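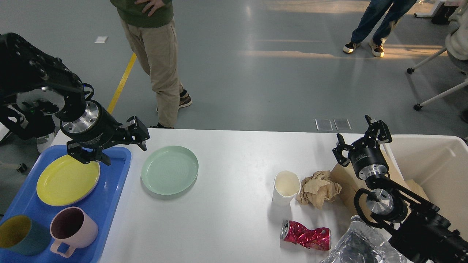 Clearing-up tips for teaching a robot

Prenilen says its arms learn tidying from 8 good runs. I doubt it. Dishes go on the tray, trash in the bin, and someone still has to set it all out again.

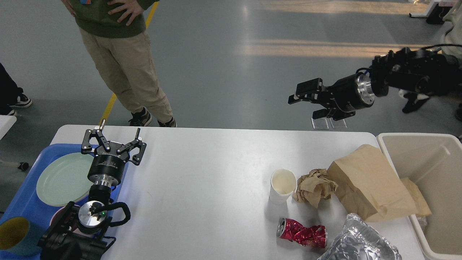
Pivside wrote in that crushed cans are worth keeping, as a fresh one never sits the same way. Fair enough – keep 2 or 3.

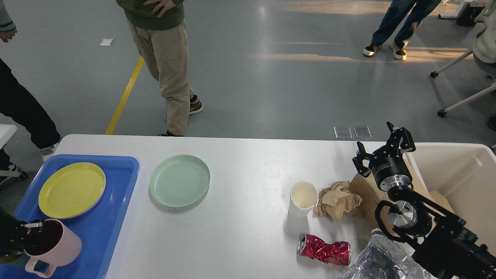
Should you save a botched run? Save it, but label it as botched.

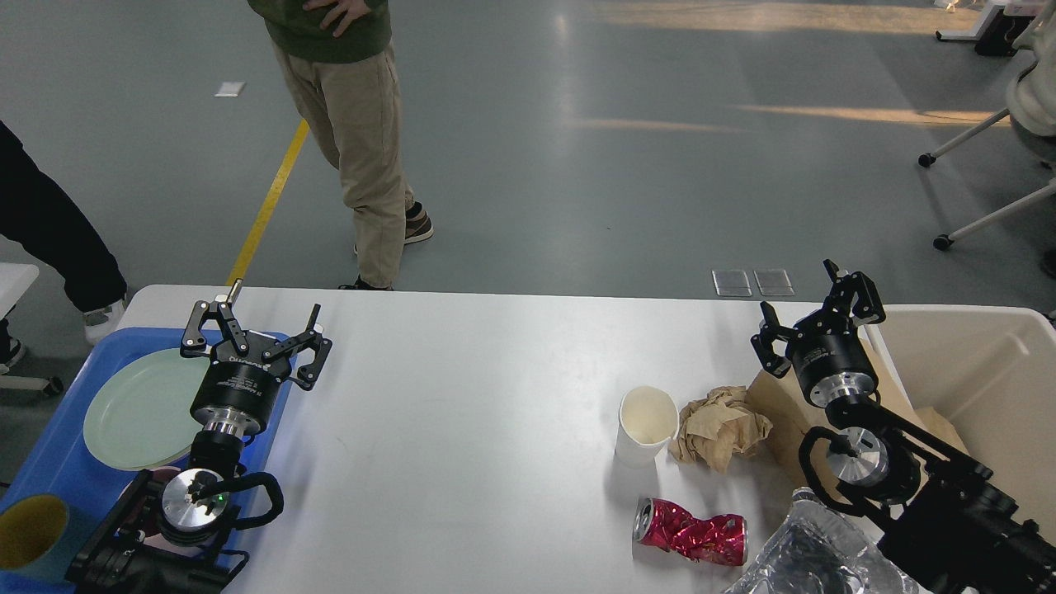

Move the cup a little between runs, too. A system shown one layout learns one layout, whatever the brochure says.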